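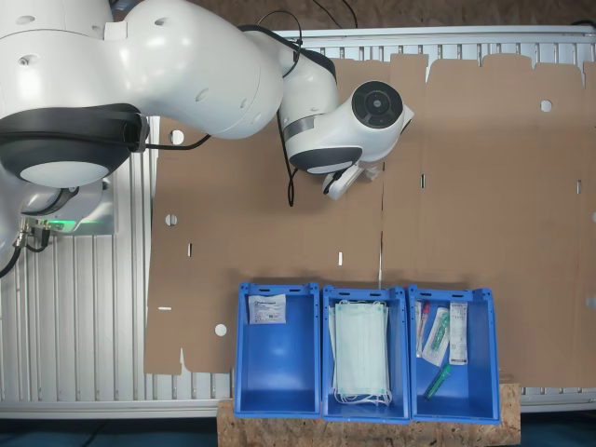 4.3 Greifervergleich am Kartonaufbau

Jetzt wird es spannend: Derselbe Arm, dieselben drei blauen Kästen, nur der Greifer wechselt. Der kleine weiße Naltuna macht den Anfang, danach kommt der Jildale dran.

1. Karton flach auf den Profiltisch legen, die Kästen davor in einer Reihe aufstellen.
2. Kabel am Unterarm mit dem schwarzen Band sichern und den Ellbogen einmal langsam durchfahren.
3. Grüne Anzeige am Steuergerät abwarten, dann in Pallent das Profil 17 laden.
4. Mit den Masken beginnen. Gefaltete Lagen zeigen sofort, wie fein ein Greifer dosiert!
5. Danach die verpackte Spritze und die Papierverpackung greifen, je Greifer 115 Zyklen.

Hinweis: Aufrecht stehende Päckchen greift der Jildale wunderbar von oben, beim Naltuna lohnt sich ein leicht schräger Anflug.

Vorsicht: Beim Greiferwechsel den Arm stromlos schalten. Nicht in den Bereich unter dem Handgelenk fassen.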